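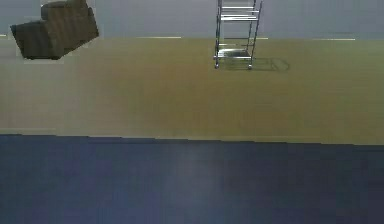
About us

Hello! I'm Rhona Gillies, and I started Otstead with Euan Matheson after the two of us had spent far too many evenings moaning about the same thing. We both wrote planning code for robot arms at different firms, and we both kept losing whole days to tools that wouldn't tell us why a plan had failed. You'd get a red line in a log, a number, and that was your lot. So we wrote something better for ourselves, mostly at Euan's kitchen table, and then other people started asking for it.

We make software for people who program robots. We don't build arms and we don't sell arms (please stop asking Euan, he only has the one and it's older than our company). What we do make is the stuff in between: the bit that works out where things are, the bit that decides how to move, and the bit that lets you go back afterwards and see what on earth it was thinking.

What we make

Dutex is our planner, and it's where most people meet us. You give it a goal and a picture of the world, and it comes back with a path or with a plain explanation of what got in the way. I'm very proud of the explanations! Euan rewrote them 12 times and I still think the one about elbow joints is a bit rude.

Londoño is the simulator side. It loads a room, puts furniture and work surfaces in it, and runs your controller against it over and over with small changes each time. A normal overnight batch for us is 1000 runs. Our rooms are pretty plain, a wall, a floor, a rack on castors, an armchair, and we like them that way because they load fast and we can change one thing at a time. Ruth Cuadros looks after this part and has strong views on shadows. If you've ever had a camera model mistake the shadow of a shelf for the shelf, you and Ruth will get on.

Holier is the newest one and the one with the silly name. It goes through a scene before you run anything and looks for gaps: objects hovering off the floor, furniture tipped at an angle no chair would choose, skirting that stops and starts. It began as a script of mine with 100 lines and no comments, and Walter Urrego very kindly threw all of it away and did it properly. It gives you a list, you fix what matters to you and ignore the rest. I leave a floating chair alone if I'm only testing arm timing. If I'm training anything that has to see, I sort it first.

Who we are

There are five of us. Euan does planning and control. Ruth does simulation. Walter does tooling, builds, and all the little jobs that keep the rest of us from breaking things at five in the afternoon. Marleny Castaño joined us in May to lead perception, and she's already talked us out of two bad ideas and into one expensive one. I do a bit of everything: the docs, the invoices, a fair amount of code, and most of the replying to emails, so if you write in you'll probably get me.

How we work

We use our own tools every day, and every release gets run against a set of 300 saved scenes before it goes out. Some of those came from customers whose robots did something daft and who were nice enough to send us the files. When a scene catches a bug it stays in the set for good. Some of the oldest ones look dreadful now, and Ruth would love to tidy them up, but she's not allowed.

We answer support questions ourselves and we write back in normal words. If we don't know, we'll say so and go and look.

Say hello

If you've got a planner that sulks or a scene that won't behave, send it over with a line or two on what you expected to happen. We're happy to hear from students too, and there's a free licence for coursework. Use the form on the contact page, and do attach the log, even if it's enormous.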